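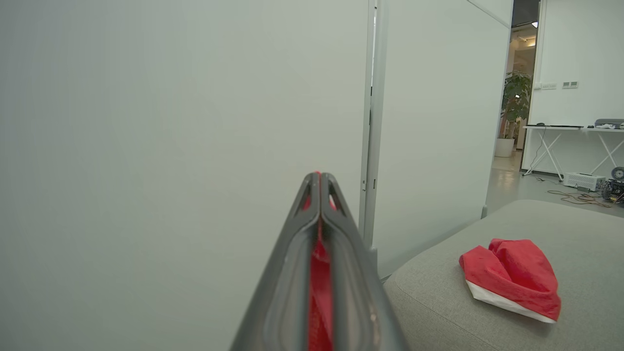 The partitions ought to go back against the wall before anyone sits down to work again, according to the message left overnight, and the wires on the floor want doing first. Fair enough.

26 December 2025. In for 2 hours. Plan for the room:
- wires under the white table: coil, tie, label brown and orange separately
- Santa hat off the upholstered seat and into the Christmas box
- plant: water, not again till the 2nd
- panels: check feet, last looked at in October

Tanura shelving comes in 21 days, so the table stays where it is till then. Need 3 more cable ties from the Metano drawer.

Last updated: Friday, 16:21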